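3.2 Collecting the demonstrations

All demonstrations were gathered at the Pindomov workspace by one operator at a time. The work surface is covered in brown kraft paper and divided with blue tape into roughly square cells. Before each run a script draws a cell for every object, and the operator sets the objects down in the cells named on the screen. We did not measure the position inside a cell. Small differences from run to run were wanted, and a hand placement gives them at no cost.

The task set used in this paper is made up of short pick-and-place tasks with colored blocks and plates. A task is given as one line of text, such as "put the yellow block on the yellow plate" or "put the purple block on the purple plate." The operator reads the line, drives the arm through the motion and marks the run as kept or dropped. Figure 3 shows the workspace with both plates on the table.
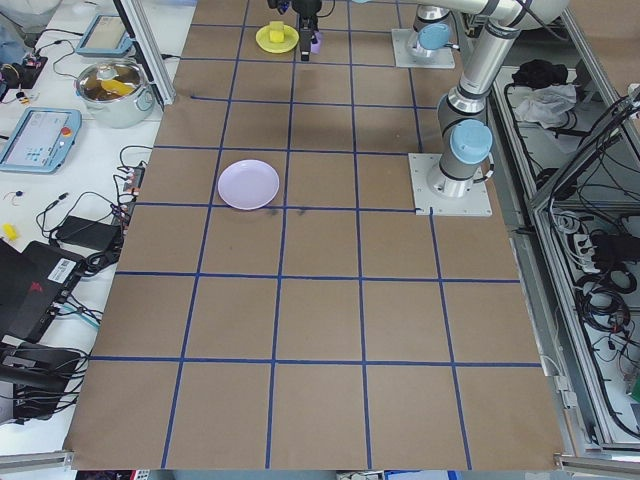 Vol. 6, No. 2, p. 87

Figure 3. The gridded work surface used for the plate and block tasks.

A fixed view of the table is recorded together with a view from the gripper. Early trials used only the fixed view. A policy trained on those runs moved to the correct cell in most cases but closed the fingers too soon, and adding the second view was the first change we made. Both streams are stored with the joint positions and the gripper command. The operator's start and stop marks are kept in the same file, so that idle time at either end can be trimmed later without touching the raw recording.

We set a target of 100 kept runs for the first round. To reach it we recorded 149. The dropped runs fall into two groups. In 19 of them the block slipped or turned in the fingers before it was released. In the others the operator paused for too long, chose the wrong plate, or started before the objects matched the drawn layout. Slipped runs were moved to a separate folder, Gindthorpe-B, and are used only in the recovery test of Section 5.

Foam blocks were chosen over hard ones after the trials in August. A foam block gives a little under the fingers, and the operator can close the gripper without setting a force for each object.

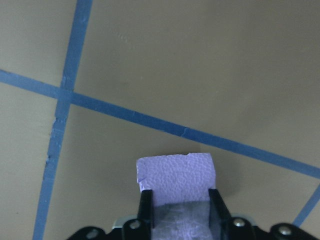
The cost is that foam wears. We kept worn blocks in use until they could no longer be held upright, on the view that a policy should see some variation in the shape of the things it picks up. The tape was treated the same way. It was replaced only when a strip lifted from the paper, and no effort was made to lay the new strip exactly over the old line.

Labels were checked by Lanying Cao, who did not operate the arm. She watched each kept run once at double speed and compared it with its line of text. Where the two did not agree, the text was corrected and the run stayed in the set. The checked set was frozen on Jan 29, 2018, and all results in Section 4 use that version.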